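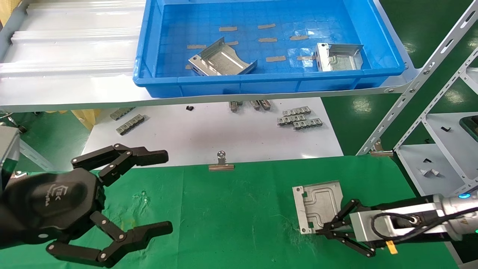 Ticket 913
Product: Pruneck booking desk
Customer: Fustetti Hair and Nails
Opened by: Chiyo Kubo
Assigned to: Hartmut Mühlbauer
Status: Closed
Priority: Normal

Problem as reported

Clients who book a gel manicure online get a 45 minute slot. It should be 60. The next client arrives while the first one is still at the table. Bookings made at the front desk get the right length. Started after we changed the service menu in November. Only nails are affected. Haircuts and color are fine.

Reply, Hartmut Mühlbauer

Thanks. Please send me the service name exactly as it shows on the online page, and tell me if the wrong slots happen with all nail techs or just one.

Reply, Chiyo Kubo

Name is "Gel Manicure". It happens with everybody except Raver's column. Raver was added to the calendar after the menu change, if that matters. I logged out and back in and cleared the browser on the desk computer. Same result.

Reply, Hartmut Mühlbauer

It does matter. Each staff member can have their own duration for a service, and that overrides the salon duration on the online page. The desk calendar reads the salon duration only. Your older staff profiles still have 45 saved from the old menu. Raver's profile has nothing saved, so it uses 60.

To fix it:

1. Open Staff, pick the person, then Services.
2. Find Gel Manicure and delete the number in the Own Duration box. Leave it blank. Do not type 0.
3. Save before going to the next person. The page does not warn you if you leave without saving.
4. Make a test booking online and cancel it.

Bookings already on the calendar will not change. You have to drag those by hand.

Reply, Chiyo Kubo

Did this for all of them. Test booking came up as 60. One thing left: Brandes has Polish Change showing as 300 minutes online, so no times are offered.

Reply, Hartmut Mühlbauer

Same box, different service. It has 300 in it, probably meant to be 30. Clear it or correct it.

Reply, Chiyo Kubo

Set to 30 and the times are back. We also had a pedicure at 40 on one profile that should have been 50, fixed that too. The existing bookings are moved. You can close this.

Closing note

Cause: old staff durations kept after menu edit. No change made on our side. Request for a warning on the staff page passed to development, January 2023.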